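Trutton College, Student Funding and Awards
Handout 3: Writing your personal statement for the Marnwood Bursary

Welcome back! Last time we went through who can apply and which forms go where. This week is my favourite part of the course, the personal statement, and I hope you'll leave with at least a rough first paragraph of your own.

What the Marnwood Bursary is for

The bursary supports second-year students who want to work in public or community service after they graduate. It pays 1,100 pounds towards living costs and comes with a summer placement, either at the Andton advice centre or with the Nghiêm literacy project. Last year there were 131 applications, so the readers get through a lot of statements in a short time. Yours needs to be clear from the first line.

The word limit

You have 500 words. Titles don't count, but quotations do. Please don't fill the space for the sake of it – a good statement of 420 words is a lovely thing to read.

How to start

Begin with something you did. Compare these two openings:

"I have always been passionate about helping others and believe education is important for everyone."

"Every Saturday last winter I read aloud to six children in the back room of Andton library, and by March two of them were reading to me."

The second one puts us in a room with you straight away! We know how long you kept it up, who was there and what changed. You can get to your beliefs later on, once the reader has something to attach them to.

Try it now. Write down one afternoon from your volunteering, your job or your family life that you still think about. Don't tidy it up yet. Five minutes, then swap with your neighbour and let them underline the bit they'd like to hear more of.

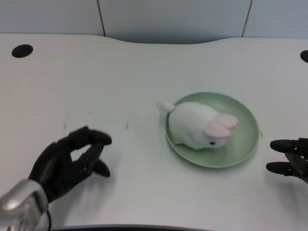
White plush rabbit, white tabletop

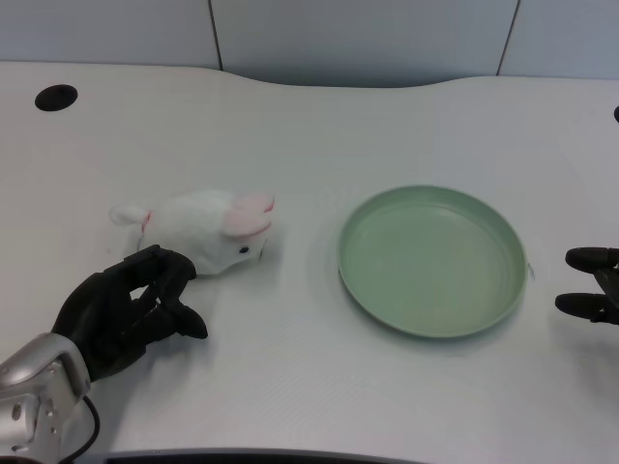
The middle section

Two paragraphs are usually enough. Use the first to say what you learned from the work, including anything you found hard. Readers like a candidate who can say "I got this wrong and then I asked for help". Use the second to link your experience to the placement you've chosen. Name the placement, and mention one part of its work you'd really like to join in with.

Things to leave out:
- your full list of exam results (they're on the form already)
- famous quotations
- praise for the bursary itself
- anything you'd be uncomfortable talking about at interview

Ending

Stop when you've said what you'd do with the year. One plain sentence about your plans is fine, and they're allowed to be a bit uncertain. Plenty of past scholars at Trutton changed course halfway through and did wonderfully well.

For next time

Bring a full draft, printed, double-spaced, with the word count at the top. We'll read in pairs for the first half and look at referees in the second. If you haven't asked your referee yet, do it this week – they get very busy in June.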